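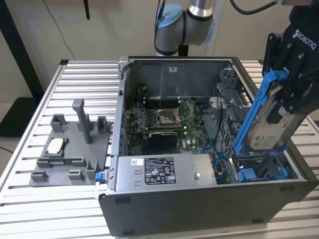
The blue plastic is how you know an office bought it

I have a soft spot for old black office towers, the sort that spent their best years under a desk being kicked by someone in accounts payable. Lay one on its side, take the panel off, and it's all there: power supply along one edge, memory slots, the drive cage with its blue caddies.

The caddies are my favorite part. Somebody at a very large company sat through meetings about those. They flex a little, the drive clicks in, and you feel competent for four seconds.

An empty CPU socket is a different mood. It makes me put my coffee on another table. My sister Funmilayo once bent a pin at eleven on a Saturday night and we still don't bring it up at dinner.

I keep a spreadsheet of parts, which has reached 142 rows – 42 of them are hard drives I have promised to wipe. Mom has asked what the plan is. The plan is a second spreadsheet.

Next up is cable routing, or my version of it, where the lid goes back on if you lean.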